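4.2 Small-object tasks

The household tasks in section 4.1 (wiping a counter, loading a rack) are forgiving. A cloth that lands two centimetres off still wipes. We wanted at least one chore where a small error shows, and clearing away and setting out a board game is a fair stand-in for a good deal of shop-floor work, such as putting small turned parts into a tray. Each part has one correct place, and its neighbours must not be disturbed.

We used a five-by-five chessboard in the Teranby simulator and ran 1,860 trials. A trial asked the arm to move one named piece to one named square, or to bring a piece from the table on to the board. The policy was trained on the Irketti set with no further tuning. Lighting was varied between trials, as was the angle of the board on the table.

A trial counted as a success only if the piece ended upright with its base wholly inside the square. By that rule 694 trials succeeded. Bech (Brynhildur Bech, who scored the runs) also kept a separate tally of near misses, given in the appendix. Failures were more common when the target square had a piece next to it, and when a shadow lay over the border of the board. Figure 6 gives wrist-camera views of the task.
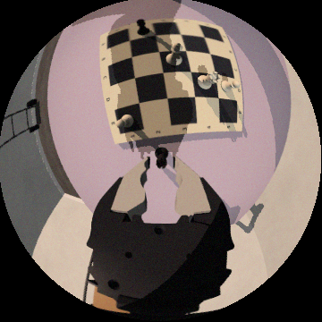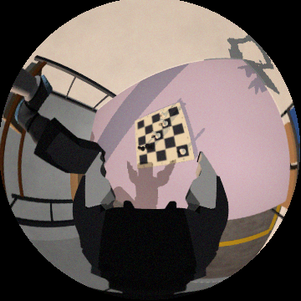 Figure 6. Wrist-camera views of the chessboard task, with the gripper at the bottom of each view.

The clearance between fingers and neighbouring pieces is the main limit. The policy tends to open the fingers to the same width whatever stands nearby, a habit it probably learnt from the kitchen objects in the training set. Narrowing the opening by 11 mm removed many of the collisions but made the grasp itself less reliable, and the two effects nearly cancelled out. The Gál controller, which plans the finger width separately, did better on crowded squares and worse on the tall pieces. We return to this in section 5.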